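About Mornix

Mornix is a news service covering protests, elections and court rulings for 72 local papers and radio stations. We started in one rented room with 10 subscribers and a shared phone line. Our editor, Vignesh Nair, still runs the morning call at 6:30.

We keep 24 reporters on contract – most of them live in the towns they write about. Every story is read by two editors before it goes out. 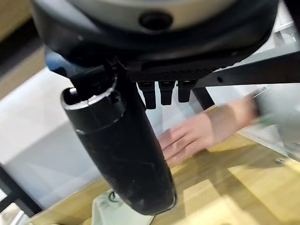
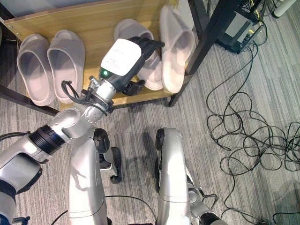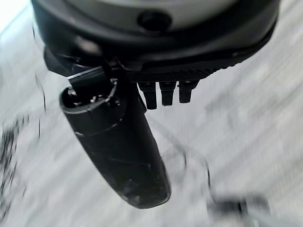 Robot gripper, three views; slippers on the shelf in the second.

Last year we filed about 965 stories. Corrections are posted at the top of the story and stay there. We don't endorse candidates or take money from parties.

Contact the newsroom | © Mornix News Service | Back to top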